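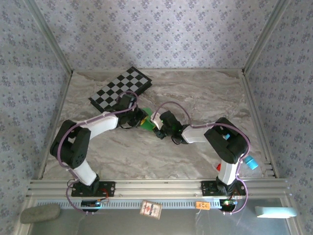 Issue 90, page 8

KIT CARE AT HOME
Tips for keeping your rugby gear going through spring

Preseason is nearly here, folks, and I could not be happier! Before you drag last season's bag out of the garage, give it one good evening of work.

Boots first. Knock the soles together outside, then get the dried mud out from around the studs with an old toothbrush. Wash the uppers with cool water and a drop of dish soap. Stuff them with newspaper and change the paper after an hour, then again before bed. Keep them off the radiator, please - I cracked a lovely pair that way one February and I'm still sore about it.

Take every stud out and put a tiny smear of petroleum jelly on the threads before you screw it back in. You'll thank yourself when one needs swapping ten minutes before kickoff. Run a thumb over each stud too, and file down any sharp edges or bin it.

Jerseys: rinse in cold water the same night, inside out, collar up. For grass stains, mix white vinegar and water half and half, dab it on, leave it for 20 minutes and wash as usual. Blood comes out with cold water and plain bar soap if you get to it fast. Skip the fabric softener and the dryer, and hang them by the hem.

Mouthguards want a rinse in cool water and a brush with regular toothpaste after every session. Store them dry in a case with air holes. Hot water will warp them!

Sunita Begay sent in a great one for smelly bags: fill an old sock with baking soda, knot it and leave it in the bottom overnight with the zipper open. I tried it on mine (a truly awful bag) and it worked so well that I now keep two on the go.

Match balls like a wipe with a damp cloth and a slow dry indoors. Let a little air out if yours will sit for a few weeks, and wet the needle before it goes in the valve.

Scrum caps can be hand washed in the sink with baby shampoo. Press the water out with a towel - no wringing - and dry them over an upside-down mixing bowl so they hold their shape.

Got a tip of your own? Send it in for the next issue, I love reading them!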